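Chapter 5
Signs, Labels, and the Art of Being Ignored

Every workplace has a sign that no longer works. It may have worked on its first morning, when the tape was fresh and people were still curious. By the second week it has joined the wall. Staff who pass it 24 times a day could not tell you what it says, and would be mildly surprised to learn that it is addressed to them.

Chapter 4 dealt with writing that people choose to read, such as letters, reports, and the better class of memo. We turn now to writing that has to catch its readers on the way to something else. They are carrying coffee. They are looking for the restroom. They have given you a second or two, and they would like it back.

The usual response to being ignored is to write more. The housing office at Gestine began with a kitchen notice of five words. Complaints went on, so a paragraph was added about crumbs, then one about the fridge, then a history of earlier complaints. The final version ran to nearly 700 words and had a section on definitions. It was printed on one sheet, so the type shrank each time the rules grew. The dishes stayed where they were.
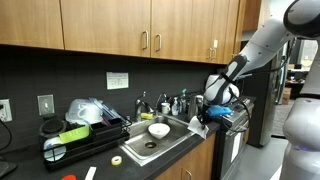

Figure 5.1 A paper sign taped to a kitchen backsplash. Small type asks the reader to come close.

Size is the easy part. A harder question is who the sign thinks it is talking to. "Users are reminded that items must be removed" has no people in it at all, only users and items, and a reader can agree with every word while leaving a casserole dish to soak until July. "Please take your food home on your last day" is harder to dodge -- it has you in it, and your food.

Then there is placement. A warning about a hot pipe belongs before the pipe. This sounds too obvious to print in a textbook, yet the visitor center at Ustard kept its "Mind the Step" sign at the foot of the step for years, where it served mainly as a caption.

In this chapter you will learn to cut a notice to the words it needs, choose a type size for the distance at which it will be read, and decide when a sign should be taken down. The last of these gets the fewest pages and causes the most arguments.

Before You Read
Find a sign you pass every day. Without going back to look, write down what it says. Then go and check, and keep both versions for the exercise in Section 5.2.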